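6 November 2022

Capacitor reforming and leakage, second batch. Continues from the sheet in the Bucur binder. Shuzhen Han set up the bench supply before I got in, so the series resistor is the one she left on the terminal block, 3640 ohms measured. Didn't swap it.

Parts are the old stock electrolytics from the Irotwood cabinet, the tall cans with the faded sleeves. Marked 2000 uF. Lenuța Ardeleanu wants to know if they can go into the Adham supplies or if we should order new ones in December.

Procedure as last time:

- discharge through the bleed resistor, check with the meter
- bring the voltage up in steps, wait at each step for the current to settle
- hold at rated voltage, log the leakage
- power off, let it sit, read what's left on the can

Three cans did not settle. The current came down for a while, then started creeping up again well short of rated voltage. I stopped there and put red tape on them. One has a slight bulge at the vent that I should have caught before hooking it up. Look at the vents first next time.

The rest of the batch came down to a steady reading. Capacitance is a little under the marking on most of them, still inside the tolerance on the sleeve. ESR is harder to call. Our meter drifts when the leads get moved – I got two different answers from the same can by shifting one clip. Silviu Coman says the Grornel meter does not have this problem. Ask to borrow it. 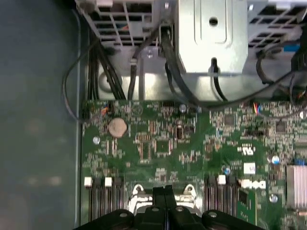 Green motherboard and the drive cages along the top of the case.

Temperature matters more than I was allowing for. The cans near the window read lower leakage than those at the back of the bench, and when I traded two of them the readings traded too. From now on everything sits in the same tray for an hour before measuring. The early numbers from this morning are marked with a T in the margin and should be redone.

Also found that the timer on the supply does not match the wall clock. Over a long hold the gap is more than 300 seconds. Used the wall clock for all the hold times in the table.
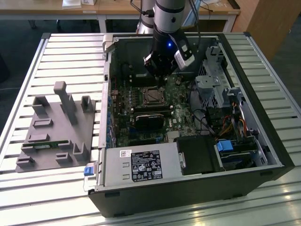
Dell tower on its side, side panel off, CPU socket empty.

Left to do:

- repeat the T readings from the tray
- ESR on the whole batch with the other meter
- ask Aurelia Moldovan where the red-tape cans go for disposal
- copy the table into the shared sheet, leakage in microamps (the last one had mixed units)

For Lenuța – don't order yet. I would rather see a week on the shelf and a second leakage reading before saying yes to the Adham units.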